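Home Archive About Lists Contact
Search this blog Type and hit enter

I have been trying to cancel a gym membership since November. The gym is in Denley, where I no longer live, and I went twice, the second time to fetch a water bottle.

To cancel you must ring. The website lets you join, upgrade, freeze, add a spouse and buy a towel, but leaving is done by voice, between ten and four. I got through to a man who told me I was member 2093 and that he could see I hadn't been in lately. I said I could see that too. 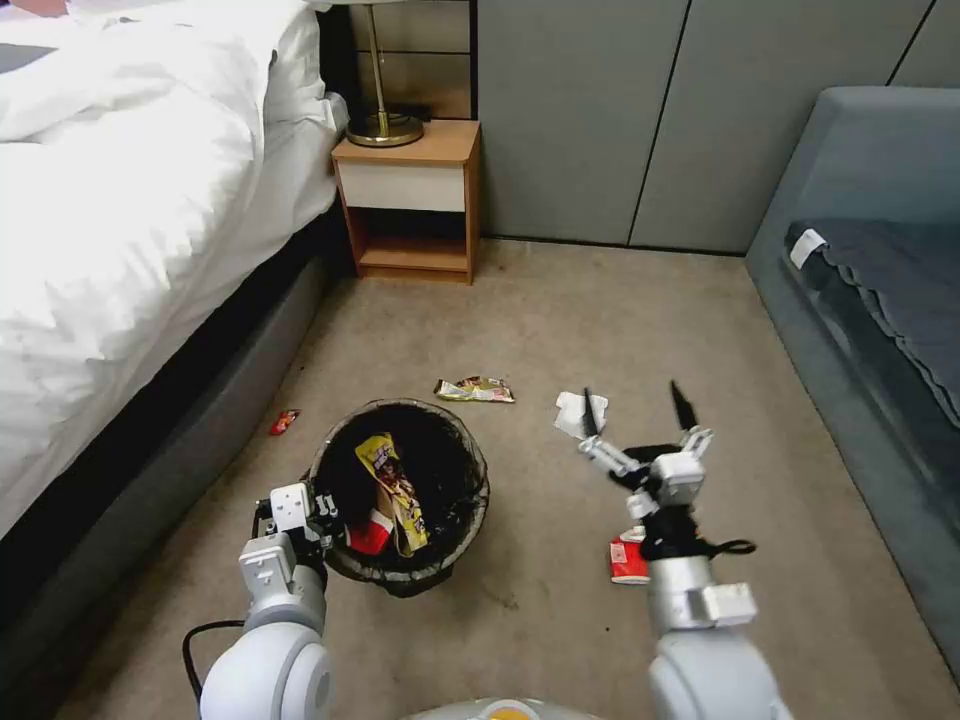
Bedside lamp, unmade bed, no treadmill.

He then put me on to Retention, which I had always thought was something you saw a doctor for. Retention was called Nuria Negash and she was lovely. She offered me a free month. I explained that a free month of a thing I don't use is the same as what I have now, only cheaper, and she said, "Exactly!"

We agreed I would write a letter.
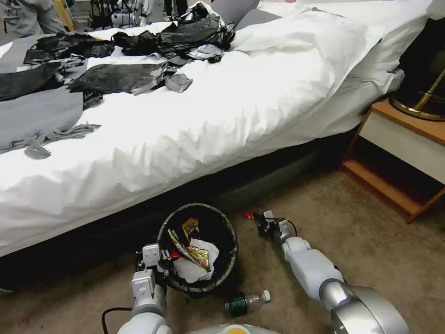 The letter had to go to Plarnov, the company that owns the gym, or owns the building, or possibly just opens the post. I sent it second class out of spite. Three weeks later they replied to say the signature didn't match the one on file. The one on file was done with my finger on a tablet while holding a coat, and looks like a hill.

My friend Desta Kassa says I should simply stop the payment at the bank. Desta has also been chased by debt collectors over a rowing machine, so I'm weighing that up.

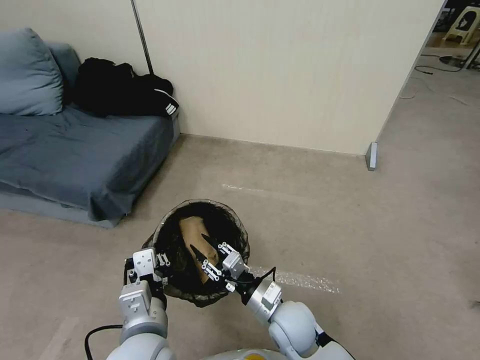

So far the whole business has cost me 78 pounds in fees, plus stamps. I have now practised the hill and sent a second letter, signed with a biro held in my fist. Plarnov say to allow 28 days — working days, naturally — and in the meantime they've emailed to ask how my fitness journey is going. I gave it two stars.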